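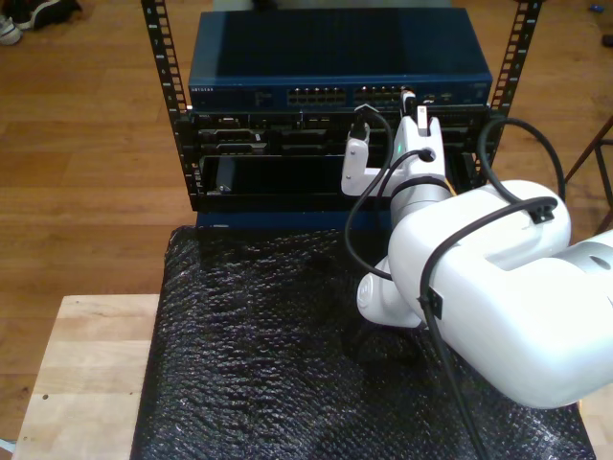

Início | Notícias | Percursos | Agenda | Arquivo | Contactos

PERCURSOS

Jolanta Kurek voltou a estudar aos 68 e abriu a oficina aos 71

2026-01-23

Quando a fábrica de malhas Olszewski encerrou a secção de acabamentos, Jolanta Kurek tinha 67 anos e já podia estar reformada havia algum tempo. Não estava. Tinha continuado a trabalhar a meio tempo, quatro manhãs por semana, a rematar golas e punhos, e foi avisada do encerramento com dois meses de antecedência, numa reunião que durou menos de meia hora.

Passou esse inverno em casa. Diz que arrumou todos os armários, pintou a despensa e que em fevereiro já não tinha mais nada para arrumar. Foi a filha quem lhe mostrou o folheto do curso de encadernação na escola Balwood, em regime pós-laboral, com uma duração de dois anos. O prazo de inscrição terminava nessa semana. Jolanta preencheu a ficha à mão e foi entregá-la pessoalmente, a pé, porque não confiava no formulário eletrónico.

A turma tinha 19 alunos. O segundo mais velho tinha 44 anos.

"No primeiro dia perguntaram-me se eu era a professora", conta. "Sentei-me na segunda fila e tirei o caderno."

O curso incluía costura de cadernos, preparação de capas, douragem e noções de conservação de papel. A costura foi a parte fácil. Tinha trabalhado quase toda a vida com agulhas e linhas, e a tensão do fio, que costuma dar problemas aos principiantes, saiu-lhe bem logo no primeiro mês. A douragem correu pior. Repetiu a prova prática duas vezes e só passou à terceira, em junho do segundo ano, com uma lombada de título curto que ainda guarda em casa. Os cálculos de papel também lhe custaram, sobretudo a conversão de formatos, e durante várias semanas ficou depois da aula a fazer contas com Sarmīte Avotiņš, a formadora de materiais.

Sarmīte Avotiņš lembra-se bem dessas semanas. "Ela queria perceber de onde vinha cada número. Os outros decoravam a tabela. A Jolanta refazia a tabela toda no caderno dela e depois vinha mostrar-me um erro de impressão na nossa." O erro existia e foi corrigido na edição seguinte do manual.

Terminado o curso, tentou arranjar colocação em duas oficinas. Numa delas não responderam. Na outra foram simpáticos e explicaram-lhe que procuravam alguém que pudesse ficar muitos anos. Jolanta respondeu que também ela procurava um sítio onde pudesse ficar muitos anos, mas não a chamaram.

Decidiu então trabalhar por conta própria. Alugou uma loja pequena na travessa de Plarkell, que tinha sido sapataria e estava fechada. A renda era baixa e o chão precisava de arranjo. Comprou uma prensa usada, uma guilhotina manual e uma mesa comprida. O resto foi aparecendo: as prateleiras eram da sapataria, as gavetas dos tipos vieram de uma tipografia que fechou, e o banco alto foi-lhe dado pela antiga chefe de secção da Olszewski.

O primeiro trabalho pago foi o restauro de um livro de receitas de família, com a capa solta e muitas folhas manchadas de gordura. Cobrou pouco e demorou muito. A cliente ficou satisfeita e voltou com o missal da avó. Durante o primeiro ano quase tudo foi assim, livros de casa trazidos por pessoas que ouviram falar da oficina no mercado ou na farmácia. Depois vieram os alunos universitários com as teses e, mais tarde, um pedido da cooperativa Celluvano, que precisava de encadernar os livros de atas antigos antes de os mudar para o novo arquivo.

Esse foi o trabalho maior até agora. Eram 200 volumes, alguns só com a lombada partida, outros sem capa nenhuma, e um pequeno lote com bolor que teve de ser tratado à parte. Jolanta pediu prazo alargado e conseguiu-o. Trabalhou nele das sete da manhã à hora de almoço, deixando as tardes para os clientes da loja. Entregou o último volume uma semana antes da data combinada.

Mantém um registo de tudo o que sai da oficina, num livro encadernado por ela. Cada trabalho ocupa uma linha: número, data de entrada, data de saída, tipo de intervenção, materiais. Quando a visitámos, a última linha tinha o número 681. Era um dicionário escolar.

Tem hoje 76 anos. Abre às oito, fecha para almoçar e volta a abrir até às seis. Não trabalha ao domingo. Faz a contabilidade à mão e entrega-a todos os trimestres a um gabinete que a passa para o computador. Usa óculos com lupa para a douragem e diz que, das mãos, só se queixa nos dias húmidos. O médico recomendou-lhe que se levantasse da mesa de hora a hora, e ela passou a pôr a cola a aquecer no fundo da loja, para ter de lá ir.

Desde o outono recebe duas aprendizas da Balwood, que fazem com ela a parte prática do segundo ano. Uma vem de manhã, a outra à tarde. A condição que pôs à escola foi que as alunas assinassem no registo os trabalhos que fizessem sozinhas, com o nome completo. Já há várias linhas assinadas.

Perguntámos-lhe se pensa em parar. Disse que tem trabalho aceite até ao verão e que, depois disso, gostava de aprender a fazer papel marmoreado, que até agora compra fora e que lhe sai caro. Sarmīte Avotiņš, entretanto reformada, ofereceu-se para lhe ensinar o que sabe. Vão começar na primavera, na própria oficina, depois da hora de fecho.

A oficina fica na travessa de Plarkell, à entrada de quem vem do mercado. Aceita restauros, encadernações novas e caixas por medida. Os orçamentos são feitos no local, com o livro à vista, e não por telefone. Quem quiser levar livros com bolor deve transportá-los num saco fechado e avisar antes de o abrir.

Os leitores que conheçam alguém com um percurso que gostassem de ver nesta secção podem deixar o nome e um contacto na receção ou responder a este boletim.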